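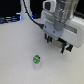

How long should a sourdough starter sit in the fridge between feedings if I only bake twice a month?

Two weeks is fine. Take it out the day before you bake, feed it twice, and put a spoonful back in the fridge when you're done.

Rye_and_Shine
Replying to the answer above. Two weeks works if the starter is well established. Mine was started in February and it was slow after ten days in the fridge for the first couple of months. How old is yours?

marlow_b (original poster)
It's four months old. I got it from a coworker in Stiltville who keeps hers on the counter. I bake two loaves every other Saturday and that's all we eat. Feeding it every day was using more flour than the bread.

Rye_and_Shine
Then I'd go one feeding when it comes out, wait until it doubles, and then a second one late in the evening. Mix the dough in the morning. If it hasn't doubled after the first feeding, leave it alone until it does.

dutchovendan
I don't agree with the two feedings. I take mine straight from the fridge, 4 grams of it, into 62 grams of flour and the same weight of water, and leave it overnight. That's my levain. No feeding before that. I've done it this way for years and the bread rises the same.

Rye_and_Shine
How warm is your kitchen though? Mine is cold in the winter and that would be nowhere near ready by morning.

dutchovendan
Warm. The furnace closet is on the other side of the wall.

Rye_and_Shine
That explains a lot of it.

kettle_corner
What are you feeding it with, marlow? I had a starter that sulked on bleached all-purpose and picked up in a few days when I put some whole rye in. Now it's one part rye to three parts bread flour. I keep it thick too, more like a dough than a batter. A stiff starter lasts longer in the cold.

marlow_b
Plain all-purpose, unbleached, equal weights of flour and water. I have a bag of rye from the mill in Jaltstead I haven't opened. Do I switch all at once or bit by bit?

kettle_corner
All at once is fine. The first feeding or two might smell different. If you make it stiff, use half as much water as flour and knead it for a minute so there's no dry flour left in it.

Rimantas Dambrauskienė
I bake with 100 percent rye and I keep my starter for three weeks in the fridge without touching it. Gray liquid on top is normal. You can stir it in or pour it off. Pink or orange streaks or fuzzy mold means throw it out, jar and all if the jar is scratched plastic.

dutchovendan
Pour it off. Stirring it in makes the bread too sour.

Rimantas Dambrauskienė
We like it sour in my house. If you pour it off you also lose water, so add a little extra at the next feeding or it gets stiffer each time.

dutchovendan
It's a teaspoon of liquid. I've never measured it and I'm not going to.

hollis77
Question for everybody, lid tight or loose? I screwed mine down and it hissed at me when I opened it.

kettle_corner
Loose. Set the lid on and turn it back a little. A clamp jar with the rubber ring taken out is good too.

hollis77
OK thanks. And do you throw out the discard? I have a big container of it now, more than 400 grams.

Rye_and_Shine
Pancakes or crackers. For crackers I use discard, melted butter, salt and whatever seeds I have, spread thin on parchment. Bake at 350 until they snap. If the discard has been in there over a week, it will be sour, so crackers are better than pancakes.

dutchovendan
Or keep a smaller starter and you won't have any discard. That was my point earlier.

marlow_b
Update, Tue 9 November. I fed it with the rye on Friday, it doubled by suppertime, fed it again before bed and mixed in the morning. Both loaves came out taller than last time. Crust was a bit dark on the bottom, so I'll put a sheet pan on the rack underneath next time. I put 20 grams back in the fridge, stiff. I'm going to try dan's way with the next batch and skip the first feeding.

dutchovendan
Put it somewhere warm overnight. Oven with just the light on will do.

Rye_and_Shine
Put a note on the oven door if you do that. I preheated mine with the jar in it once.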